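Trareck Suvton 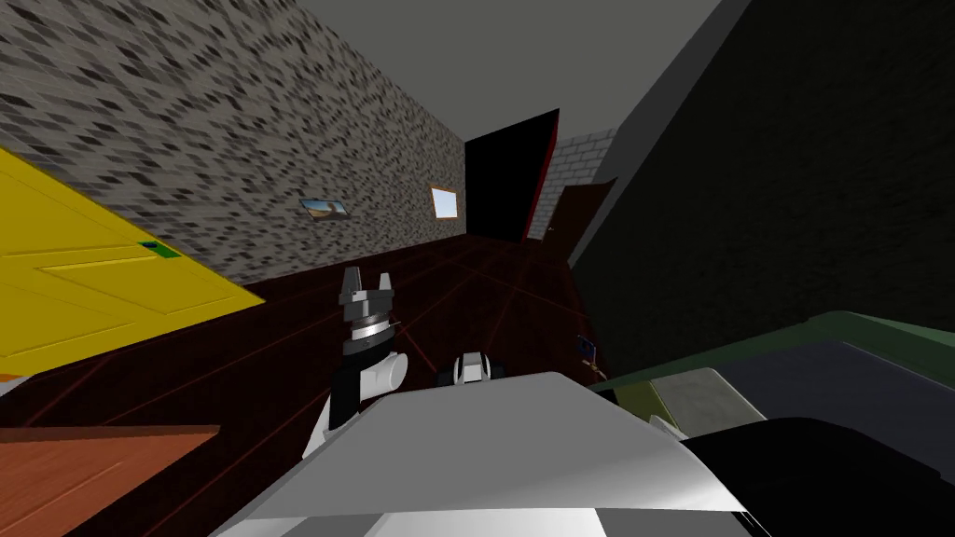 Simulated view from a Suvton robot inside a furnished building model, with one gripper raised ahead of the body shell.

Trareck Suvton is a commercial simulation package for two-armed mobile robots. It is sold by Trareck, a software firm, and is used to develop and test control programs for indoor work before they are run on hardware. The package consists of a physics engine, a renderer, a robot model and a library of building interiors. The current release, version 11, was issued on August 11, 2020.

History

Development was started by Gilmar Amaral as an internal tool for checking arm motion in narrow corridors. Early versions had no renderer and reported collisions as text logs. The product was first offered under license with version 4, when the robot model was rewritten and camera output was added. Rostislav Jireš joined as lead developer of the rendering module and replaced the original fixed lighting with a per-room system. The Vlček scene format, used for all building files, dates from the same period.

Robot model

The supplied model has a wheeled base, a light-colored body shell and two segmented arms in white and black. Each arm ends in a two-fingered gripper. Joint limits, motor torque and finger friction are set in a plain text file and can be changed without recompiling. The forward camera is mounted above the shell, so parts of the robot's own body and arms may appear in its output. Camera pitch and roll can be set separately, and a tilted horizon is rendered without correction unless the leveling option is turned on.

Scene library

The standard license includes 14 interiors. Each is assembled from walls, floors, doors, wall fixtures and furniture, with surface textures assigned separately from geometry. Colors and textures can be randomized between runs, a method intended to keep a vision program from depending on the look of a single room. Randomized scenes often combine finishes that would be unusual in a real building, such as a bright yellow paneled door near a speckled, brick-like wall. Doors are hinged objects and can be placed at any angle within their range.

Operation

A session is defined by a scene file, a start position and a task script. The simulator returns camera images, joint positions and contact forces at each time step. Sessions can be run with or without a display. An optional module, Jinham, distributes sessions over as many as 40 machines and merges the resulting logs.

Licensing

The package is sold by annual subscription. The single-seat price at the release of version 11 was $3,780, including updates and e-mail support. Jinham is licensed separately. Scene files made by users remain their property and may be shared in the Vlček format.

Limitations

Liquids, cloth and other soft materials are not modeled. Contact between the gripper fingers and thin objects is sensitive to the time step, and the manual recommends a shorter step for grasping tasks. Mirrors are rendered as flat bright surfaces and do not show reflections.

See also

Robot simulation
Mobile manipulator
Domain randomization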